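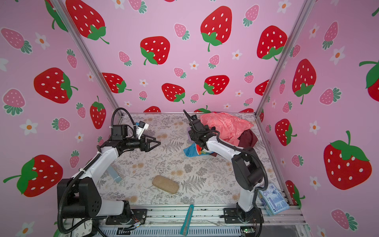
Both arms at the table, the right one with its gripper in the cloth.

Workshop tips: getting your software ready for a pile of laundry

People write in to ask which gripper they should buy for handling clothes, and I always end up talking about software for half an hour instead. So this month's page is all software. Most of it applies to any two-arm setup on a bench at home or in a shared shop, and you can pick through it in whatever order you like.

Teach the segmenter your wallpaper first. We like a cheerful workspace, and I wouldn't trade our strawberries for gray foam board, but a red berry on a pink wall and a coral-pink cloth on a pale table are closer cousins than you'd think once they've been turned into numbers. Before you put a single sock down, record the bare workspace from every camera and save it as its own set. Ours is 482 frames, taken in the morning and again after dark with the lamps on. Run your cloth model over that set every time you retrain. If it finds any cloth at all, stop there and fix it before you go near the arms.

The same goes for tabletops. Ferns and leafy sprigs are lovely, and they give a depth camera something to hold on to, but a printed leaf has edges and so does a fold. Ask the planner for a little height above the table plane before it believes in a fold.

Don't plan on the outline of a heap. A heap has one outline and a dozen layers, and the outline is the part you need least. Dindo Dagdag got me into the habit of scoring small patches of the surface and letting the planner pick among those: how high is it, how wrinkled, how far is it from a change in color? Kartha, the little planner we keep on the shop machine, tries the best patch, backs off, looks again and throws the old scores away. That last bit matters a great deal - old scores on moved cloth are worse than no scores.

Put everything that isn't laundry on the map. A glasses case, a utility knife, a block standing on its edge, they all need a keep-out shape if they're going to share the table. Boxes are fine. Give them two fingers' width of margin and get on with your day. For the knife I'd draw a generous one (and do close the blade before you start anything moving!).

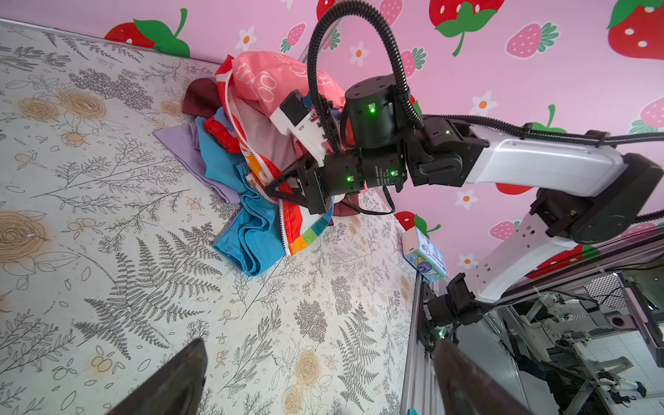

Yanti Entili
Planning and tools, Coden workshop

Wrist cameras deserve a section of their own, and I'll try to keep it short, though I never do.

Mask your own fingers. They sit in the bottom of the view all day long, dark and sharp-edged, and a model that hasn't been told about them will learn something silly from them sooner or later. Draw the mask once with the gripper open and once with it closed, and let the joint reading choose between the two.

Crop by geometry while you're at it. If one side of your workspace is open, the wrist camera will look straight out of it at some angle, and then you've got floor tiles, another rig and somebody's trousers in your training data. You already know where the front rail is in table coordinates, so project it into the view and ignore whatever lies past it. It takes an afternoon to write and you'll be glad of it for years.

Model the cable. I mean it! The loop over the top of the arm stands a good way above the links, and the collision model that came with your arm very likely leaves it out. We use a row of fat spheres along the arc, and the other arm has to respect them just as it would an elbow. It makes some paths longer. Let it.

Close slowly on fabric and watch the motor current while you do. Zippers and thick hems push back much earlier than a T-shirt does, so a fixed closing position will serve you badly in a mixed pile. Set a current limit, set a timeout as well, and log which of them ended the grasp. Corina Kaufmann sorts our logs by that one field before she reads anything else, and I've come around to it.

Check your clocks. Both cameras and both arms should stamp their messages from the same source, and you should test it with a quick wave of the gripper in front of the fixed camera. I once chased a "bad grasp" bug through 1,997 lines of log and it was the wrist camera running late the whole time.

Last thing, name your recordings properly. Date, arm, what was on the table, what changed in the code. "test_final_2" will mean nothing to you by December. Next month Corrado Sala takes over the page with his notes on handing a shirt from one arm to the other.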